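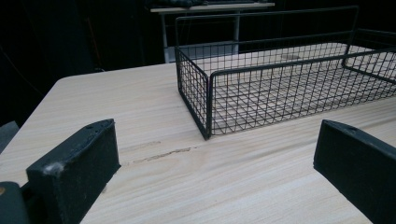 Last changed: April, with the v3 task list

# Grevov Basket Tasks

Grevov is a small set of tabletop chore recordings, kept to answer one plain question: can a two-finger gripper do the tidying jobs that come up in an ordinary kitchen or on a packing bench? The short answer for now is "some of them, slowly." This card covers the wire basket part of the set, which was put together at the Stadthorpe workshop.

## What is in it

There are 300 episodes across 5 tasks. Each episode is one attempt, start to finish, and failed attempts are kept.

- `basket_shift` - slide the basket along the table without lifting it
- `basket_lift` - pick the basket up by its rim and set it down again
- `item_in` - put one item into the basket
- `item_out` - take one item out
- `basket_clear` - take out everything, in any order

The first 2 tasks have no loose items in them. The other three use soft packets and small boxes from a list in `items.csv`.

## Why a wire basket

People move baskets all day without thinking about it. For a gripper they are awkward. The walls are mostly holes, so depth estimates tend to land on the table behind the mesh, and the rods are thin enough that a small error in position means closing on air. Shadows from the grid add more lines that a model can mistake for wire.

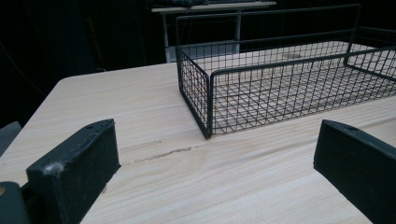 *Open fingers in front of the mesh basket. The dark mark in the wood is table damage and is not labeled.*

## How far along the machines are

We trained the Zerouali baseline on the full set and ran it on a single arm. Sliding works well enough that we stopped watching it closely. Lifting is hit and miss - the usual failure is one finger outside the rim and the other caught in the grid. Taking items out is the hardest, and `basket_clear` is not usable yet. A person is still faster at every task here.

None of this says much about a real home. The tables are clear of clutter, and nobody reaches in halfway through.

## Layout

Each episode folder holds `video.mp4`, `pose.csv` and `outcome.txt`. Outcome is `done`, `partial` or `fail`. Gripper width is in millimeters. Split files are in `splits/` and should be used as they are, so results can be compared.

## Known problems

- Surface marks and pale spots on the wood get picked up as objects by some detectors.
- Part of the basket is often out of view.
- Version 2 had swapped labels for `item_in` and `item_out`. Please download again if you have it.

Related

Grevov Drawer Tasks
Grevov Towel Folding (small)
Zerouali baseline: training notes
Ginance pose viewer
Stadthorpe bench setup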